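Week 5 – Currency pegs and the trilemma

A country that pegs its currency promises to buy and sell it at a fixed price. To keep that promise the central bank needs reserves, usually dollars, and it has to accept whatever interest rate the peg requires. With free capital movement it can't also set rates to suit conditions at home.

Work through the Wolano case before section. The peg is 80 wolars to the dollar. Investors expect a devaluation and sell; the central bank buys the wolars and pays out reserves. The domestic money supply falls and short-term rates rise. If the bank offsets this by buying bonds (sterilization), rates stay put and the reserve loss continues.

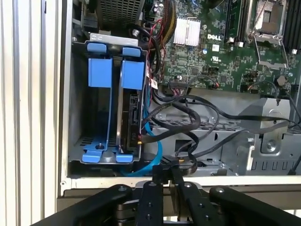

Department of Economics, Sturkell College – ECON 51, International Finance

Three ways out:

- raise rates and accept slower output
- restrict capital outflows
- devalue or float

Devaluation makes exports cheaper abroad, but debts owed in dollars cost more in local currency. Firms with dollar debt and local income are hit first. The net effect on output can go either way – see Noh, ch. 5.

Problem set 4: use the balance sheet from lecture. Show the entries for a sale of reserves, with and without sterilization. Hand in to Tín Quan or Seul-gi Pyo, Clultgate 1104, by 4 p.m.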